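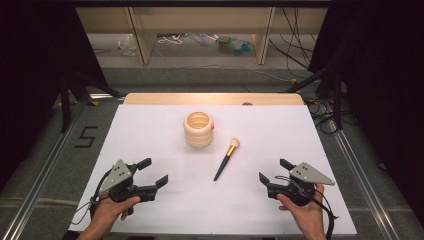 小案件也需要律师

2020年6月15日

中文不是我的母语,我在这个城市住了九年,用中文写法律方面的文章还是第一次。如果有些词用得不够准确,请读者原谅。我想谈的问题比较窄:一个人因为小事被控告,要不要给他一位律师,什么时候给。

我的工作是法庭翻译。Kazmi区的基层法院每个星期有几个上午专门处理轻微案件:在商店里拿了东西没有付钱,酒后在街上吵闹,没有执照摆摊,乘车逃票以后又和检票员推搡。这些案件一个接着一个,有时候一个上午我要站起来二十几次。大部分被告没有律师。法官会问:“你明白对你的指控吗?你同意今天处理吗?”我翻译过去,被告点头,我再翻译回来。然后是罚款,案件结束。

从效率来看,这个制度运行得不错。去年十一月,法院在网站上公布了一份简短的报告,说一年之中用这种快速程序处理了1,033件案件,上诉的只有40件。报告的作者认为,上诉少说明当事人满意。我读了这句话很多遍,我认为这个推论是错误的。

上诉少可以有许多原因。一个人可能满意,也可能不知道自己有权上诉,或者知道,但是上诉的费用比罚款还高。在我们这里,这类案件的罚款一般是300元,而请一位律师写一份上诉状,最便宜的事务所也要收1,000元。一个会算账的人当然选择付罚款。他付了罚款,并不等于他承认判决是公正的。

更麻烦的是,许多人以为付了钱事情就过去了。他们把它看作停车罚单一类的东西。可是快速程序的结果是一个有罪的判决,要写进记录。几年以后,这个人去申请看护的工作,或者申请延长居留,或者想在学校的食堂做饭,对方要求他提供无犯罪记录的证明,这时他才发现自己是“有前科的人”。我不止一次在走廊里遇到以前翻译过的人,他拿着一张纸问我:当时您翻译的那句话,是不是说我有罪?我只能回答:是的,是这个意思。

我应该说明,翻译在法庭上不可以给意见。这个规定我完全同意。如果翻译开始给意见,法官就不能再相信他的翻译。但是正因为有这个规定,被告身边就没有一个可以说话的人。检察官代表国家,法官要保持中立,书记员很忙,我只能重复别人的话。所有人都在正确地履行自己的职责,而那个最不懂法律的人要在两三分钟里作出一个影响他很多年的决定。

反对的意见我听过不少,有的很有道理,我想认真地回答。

第一种意见是关于钱的。公共的钱有限,应该先用在重罪案件上。对此我没有办法完全反驳,一个可能坐牢十年的人确实比一个要付罚款的人更需要律师。不过,轻微案件需要的帮助也比较少。很多时候只要有一位律师在开庭以前和当事人谈一刻钟,看一看证据,告诉他有哪些选择,就够了。邻近的Trindeo市从前年开始在法院一楼设了一个值班律师的房间,每天上午有一个人在那里,不需要预约,也不审查收入。我去那里工作过几次。房间很小,门上的牌子写了四种语言。来的人有时坐下来五分钟就走了,因为他的情况很简单,律师告诉他接受就可以。也有人进去以后没有同意快速处理,后来案件撤销了,因为证据只有一位保安的一句话。我不知道这样的情况占多少比例,我也不想假装知道。可是在Kazmi,这样的人大概已经点头了。

第二种意见说,律师来了程序就慢了,法院会积压案件。我觉得这要看怎样计算时间。没有律师的时候,法官要自己解释权利,我要翻译这个解释,被告听不懂,法官再解释一次。有的被告会突然开始讲整个故事,从他的童年讲起,没有人告诉过他哪些话有用,哪些话对他有害。在Trindeo,律师事先谈过以后,法庭上的对话短得多。以我站在那里的感受,一个上午结束的时间并没有更晚。

第三种意见比较新。有人说,现在有了软件,不需要那么多律师。我们法院的大厅里去年放了一台Flotine的自助机器,被告可以在屏幕上选择语言,读关于程序的说明,然后在上面签字,表示已经了解自己的权利。我对机器没有偏见,它的说明写得清楚,某些句子的翻译比我的还好。但是它的说明对每个人都是一样的。它不会问:您现在有工作吗?您的居留什么时候到期?您家里有没有孩子?而这些问题的答案恰恰决定了一个人应该不应该同意。一位好的刑事辩护律师首先问的就是这些,然后才谈案情。

我还担心另外一件事。有了那个签字以后,法官的提问变得更短了。以前他问“你明白吗”,会看着对方的脸,如果那张脸上有疑问,他会停一下。现在他看的是文件上有没有签字。文件上写着已经了解,那么就是已经了解。

也有人问我,为什么不依靠民间的法律援助。我们这里有一个叫Grorkar的组织,做得很认真,我很尊重他们。可是他们的办公室在河的另一边,每星期只接待两个下午,而快速程序往往在被捕后的第二天上午进行。等到当事人找到那个办公室,上诉的期限常常已经过了。帮助必须在作出决定以前到达,地点就应该在法院的大楼里面。

今年春天因为疫情,轻微案件停了很长时间,现在刚刚恢复,积下来的案件很多。我听说法院打算增加快速程序的上午,让被告通过视频出庭。我可以理解这个安排,大家的健康是重要的。但是通过视频,被告连走廊也没有了。在走廊里至少还能碰到一个有经验的人,听到一句“你先不要答应”。在屏幕前面,他看到的是四个小方块,其中一个是我,而我是不可以给他意见的那一个。

所以我的建议很具体。在恢复的这几个月里,每一个进行快速程序的上午,应该安排一位值班律师,电话的也可以。被告在同意以前,必须有机会和律师单独谈话,谈话时要有翻译,而且这位翻译最好不是后来在庭上翻译的同一个人。“有罪判决会进入记录”这句话,应该由法官亲口说出来,每一次都说,不能只写在屏幕的第三页上。在罚款通知上,上诉的期限要印在正面,现在它印在背面,字很小,而且只有一种语言。

这些事情中的最后一件,不需要修改任何法律,也几乎不需要花钱,换一个模板就可以了。三年以前我在一份意见表上写过这个建议,把表放进了大厅的信箱。上个月我又领到一张新的通知拿去翻译,期限还在背面。

作者为法庭翻译,本文只代表个人意见。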